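4.2 The folding task

The third task was laundry, chosen by a vote of the student club that most of its members now regret. Each team was given a two-armed cell, one garment and 50 practice attempts, and had to bring a crumpled heap to something a parent would accept as folded. Marks ran from zero to four, with the top mark never awarded.

All 3 teams began with the same plan, which was to find a corner. This works well for tea towels. Clothes keep their corners to themselves, and Team Karkeo spent most of September teaching the arms to take hold of what proved, on closer study, to be a crease. Team Hustier gave up on corners and had both grippers take the lower edge close together before pulling apart (Figure 3). Reece Catterall, who wrote their control code, called this "the tablecloth method" in his logbook and something less printable in the margin.

Team Tudolach kept one arm still and moved only the other. Their scores were the steadiest of the three, if also the lowest, and they were the only team whose cables never needed re-routing.

Figure 3. Both grippers at the lower part of the garment, with the rest of the cloth still crumpled towards the back wall. 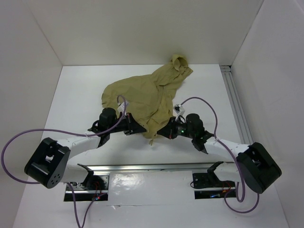
Marking was done by two club members working apart, neither of whom was told which team had produced which fold. They disagreed mainly over sleeves.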